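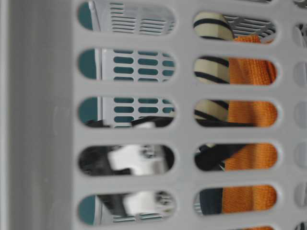

Bernar Slotted Storage Basket, Gray, 16-Liter

Posted Apr 24, 2023
Category: Storage and Laundry

Bernar sells this basket in two sizes. The review covers the smaller one, bought at retail from the Noltamstead housewares shop and in use since December. It has held knitwear, small plastic containers and general overflow from a hall closet.

Construction

One-piece molded plastic, light gray, matte. The finish is slightly chalky to the touch and does not show fingerprints. The walls are cut with oblong slots, rounded at the ends, arranged in columns. Neighboring columns are offset in height, which leaves more material between openings than a straight grid would. A plain band without slots runs the full height of the wall beside them. This is the stiffest part of the basket and the best place for a label. Adhesive labels lifted at the corners after 19 days on the matte surface. A tie-on tag through the nearest slot has stayed put.

The ridges between slots are molded cleanly. I found no flash on the outside edges. Two slots on the inside had a slight burr, removed with a fingernail file. Anyone storing open-weave knits should run a hand around the interior first.

Load

The maker gives no load rating. I put in 194 ounces of folded towels and carried the basket by the rim up and down one flight of stairs. The long walls bowed outward and returned to shape when emptied. With hard goods of the same weight the floor sagged slightly at the center. I would not use it for canned food or tools.

Ventilation and visibility

The slots are large enough to pass air and small enough to retain socks. Ribbed knits do push into the openings when the basket is packed tightly, and a loose stitch can catch on the way out. Lift the contents straight up.

For identifying contents, the slots are only partly useful. Each one exposes a narrow strip, so a bright color or a bold stripe can be picked out from outside, while two white containers look much the same. If you need to know exactly what is in there, buy a clear bin. If you want the contents fully hidden, the Machala solid-wall bin is the better choice, although it holds odors and costs more.

Cleaning

Dust collects on the lower edge of every slot. A cloth does not reach it well. A bottle brush and dish soap took nine minutes, plus drying time. The chalky finish held a faint ink mark that soap did not remove.

Comparison

The Grokov basket of similar capacity has round holes, a glossier surface and a thicker rim. It is easier to wipe down and more comfortable to carry, but the walls are brittle and mine cracked near a corner. The Bernar flexes more and has not cracked.

Dimensions

Rim length measured 16 inches outside. The taper is moderate, so the floor is noticeably smaller than the opening. Empty baskets nest but tend to grip each other. Twist slightly to separate.

Rating: 4 out of 5. One point off for the burrs and the cleaning time.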